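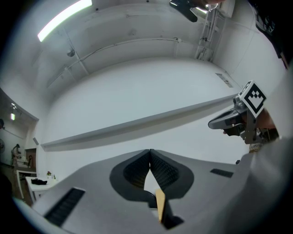
Hand-held gripper closes on one side only, is it safe to keep using?

Posted by benchwarmer_jo, April 18, 2020

Hi everyone, and thanks in advance for reading, I know I go on a bit. We work with a pair of hand-held grippers here at Petek, picking up everyday household things, and they've been wonderful for months. Lately the left one has started to misbehave. I squeeze, one finger comes in nicely, and the other stops short and then catches up with a snap. Yesterday it pinched the side of my thumb hard enough to leave a mark, and a mug got away from me too (my favorite, of course).

I've wiped the pads, restarted everything and swapped cables with the right one. 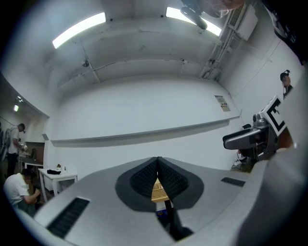
The right one still behaves perfectly with the swapped cable, so I don't think it's the cable. The snap seems worse after a long session – the first 20 grips of the morning are usually fine. I did order replacement pads from Clirnard in August, and I fitted them myself, so maybe that was me? I'd hate to send the whole thing away if it's a loose screw.

Kundari_tinkerer

Oh, I feel for your thumb! Please stop using that one until it's sorted. A finger that sticks and lets go is storing up force, and it will catch you again. Unplug it, wait a bit, and work each finger by hand very slowly, keeping your other hand well clear. If one side feels gritty or stiff, look at the little linkage screws behind the pad. When I changed mine I tightened one of them far too much, and the finger dragged just the way you describe. Backing it off a quarter turn cured it. Only do that with the power off, and if the screw looks bent or the linkage has play in it, leave it alone and send it in. 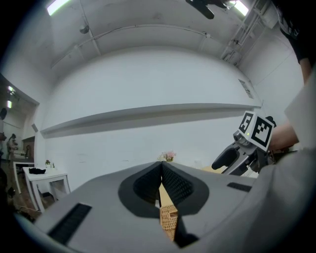
Both grippers over the table, wicker basket below the near one

One more thought, while I'm here: try something soft for your first test, a folded towel or a sponge, and do it slowly. I did 200 slow closes on mine before I trusted it with anything breakable, which my family thought was very funny.

altness_fan

same thing happened to me, just got a new one

patient_paws

I'd go along with the screw idea, but do check the pads as well. Mine came from a different shop and were a hair too thick at the base, so they rubbed on the housing once everything warmed up. That would fit with your mornings being fine. Look for a shiny worn streak along one edge. If you find one, put the old pads back on and see if the snap goes away before you touch any screws – it's an easier thing to undo. And do write down what you change as you go, I always think I'll remember and I never do!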